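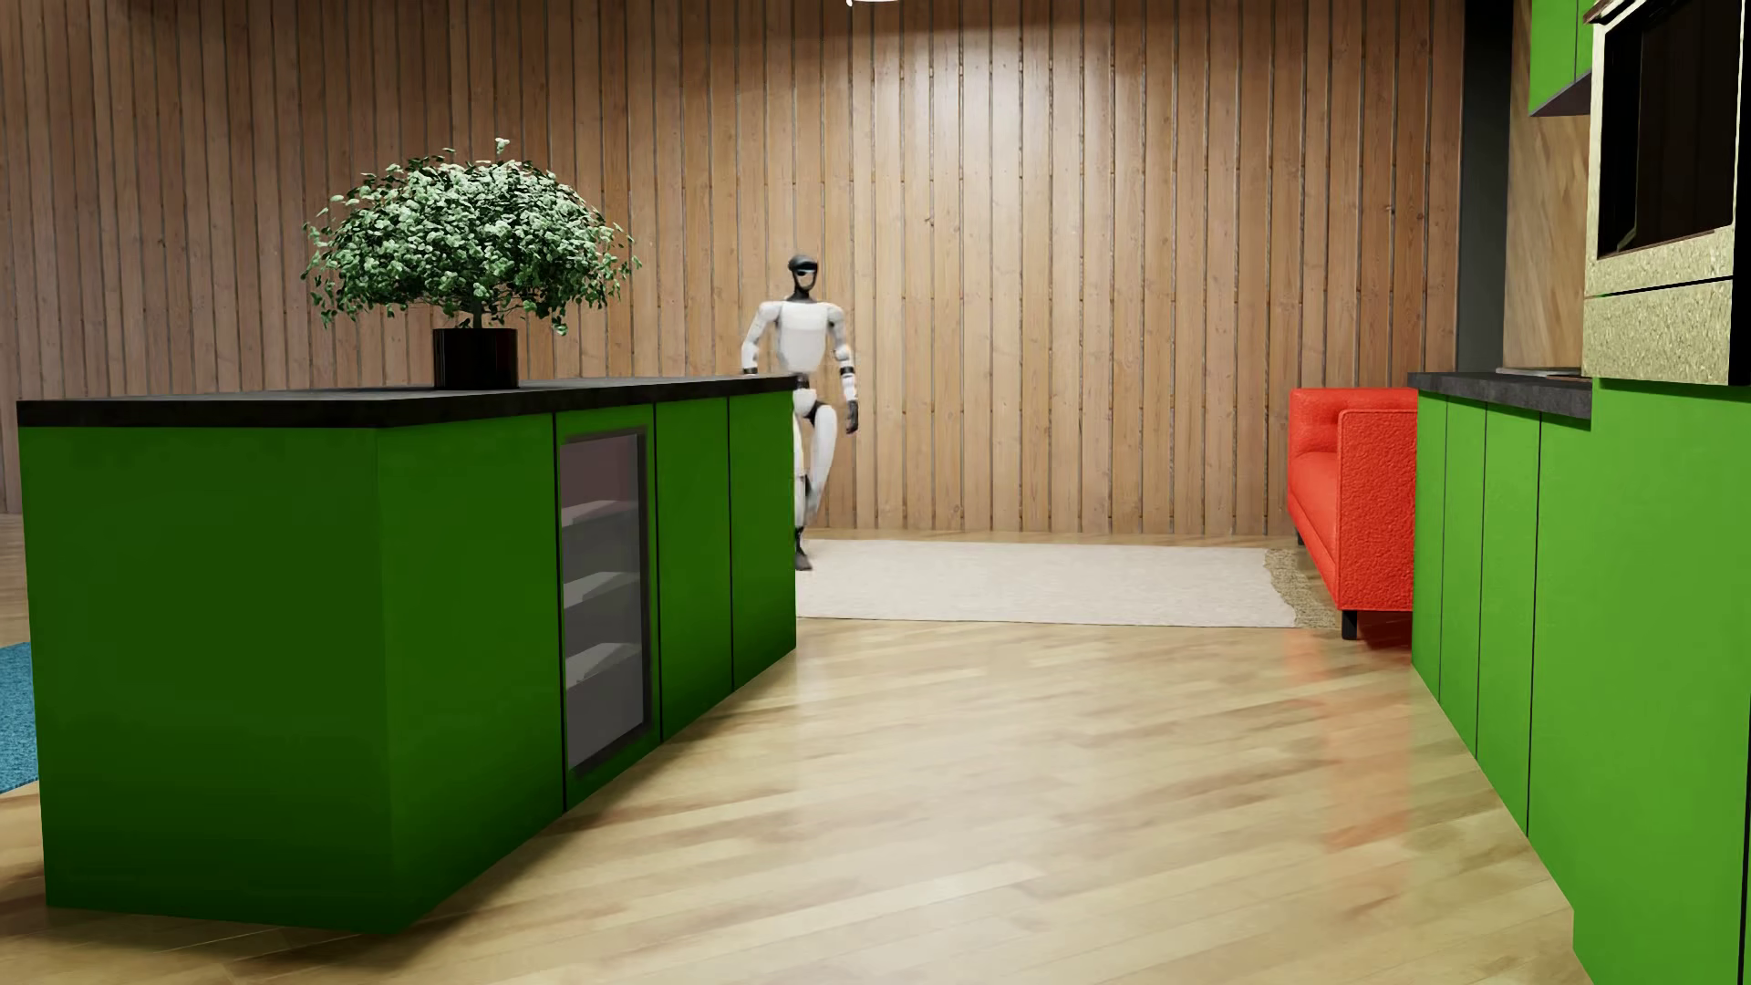
Two Burners and a Waiting List

I met the woman behind Lomaron, a supper club that has 500 people waiting for a seat, and the first thing she did was hand me an onion. So we talked while I chopped (badly!).

"I started in March with 17 guests and two burners," she told me. "The soup was late and everyone stayed anyway."

She learned to cook at Lecomte, washing pots first – "the best seat in the house," she says. Her menu still changes with whatever the market has left. I went home smelling of onions and very full.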